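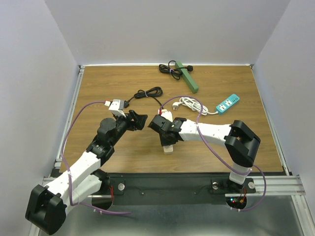 Tritcombe 327 Rear Rack

Steel rear rack for touring and day-ride bikes with 700C or 26-inch wheels
Item no. 327-R
Page updated 2 Sep 2021

Overview

The 327 is a four-leg rear rack in welded tubular steel, made for riders who carry two panniers and a tent or rack bag on top. It replaces the 106, which used the same top deck on a three-leg frame. Bags and hooks that fit the 106 will fit the 327 without changes.

The side rails sit below the deck, so panniers can be hooked on or lifted off while a load is strapped on top. The rear legs are angled back to give heel clearance on frames with chainstays of 430 mm or longer. On shorter frames, check clearance with your own shoes and bags before you ride -- large feet and wide panniers can still touch.

Specifications

Material: chromoly steel tube, 10 mm
Finish: powder coat, matte black or gray
Weight: 780 g without hardware
Maximum load: 30 kg total, of which no more than 10 kg on the deck
Deck: 350 mm long, 110 mm wide
Rail diameter: 10 mm
Wheel size: 26 inch, 650B, 700C
Maximum tire width: 50 mm with fender, 57 mm without
Lower mount: M5 eyelet (M6 with drilled foot, order separately)
Light mount: 50 mm and 80 mm hole spacing

Fit

The frame needs threaded eyelets at the dropouts and on the seatstays. If there are no seatstay eyelets, use the Flesitz seatpost collar, sold in five sizes from 28.6 to 34.9 mm. P-clips are not approved for the upper mount at full load.

Do not mount the rack to carbon seatstays. Do not fit a child seat or a trailer hitch to it.

Disc brake frames: where the caliper sits outside the rear triangle, the lower feet have to be spaced out. Use the Shim kit, which contains four aluminum spacers (two at 8 mm, two at 15 mm) and longer bolts. Use the same spacer on both sides, even if only the left side needs it. Frames with the caliper between the stays do not normally need the kit.

Installation

Fit all bolts loosely first. Start with the lower feet, then attach the upper stays, and bend the stays by hand only as far as needed to meet the eyelets. Each stay may be bent once. A stay that has been bent and straightened again should be replaced.

Level the deck with the bike standing on flat ground. Tighten the M5 bolts to 5 Nm and the stay clamps to 6 Nm. Thread lock is already applied to the supplied bolts; if they are removed more than twice, apply a drop of medium-strength compound.

Check all bolts after the first day of riding and then every 2000 km. On rough tracks, check daily.

Testing

Each frame design is run on our shaker table with 30 kg fitted, at two settings: a steady vibration for paved roads and a drop cycle for potholes and cattle guards. The 327 was also ridden for 3000 km on two touring bikes, mostly on gravel forest roads near Betberg, starting in April. One light bracket cracked. The bracket is now cut from thicker plate, and racks with the new part have a "B" after the serial number.

In the box

Rack with upper stays attached
Four M5 x 16 bolts with washers
Two stay clamps
Light bracket with two nuts
Instruction sheet

Spare parts

327-S1 Upper stay, 240 mm, single
327-S2 Upper stay, 340 mm, single
327-C Stay clamp, pair
327-L Light bracket, type B (also fits earlier 327 racks)
327-K Shim kit

The 340 mm stay is for small frames, where the seatstay eyelets sit far ahead of the deck. Stays can be cut with a hacksaw -- leave at least 20 mm inside the clamp, and file and paint the cut end.

Warranty

Five years on welds and tubes, one year on finish and hardware. Rub marks from pannier hooks are not covered. Clear protective tape on the rails will reduce them. Keep the serial number, stamped under the rear of the deck, for any claim or spare part order.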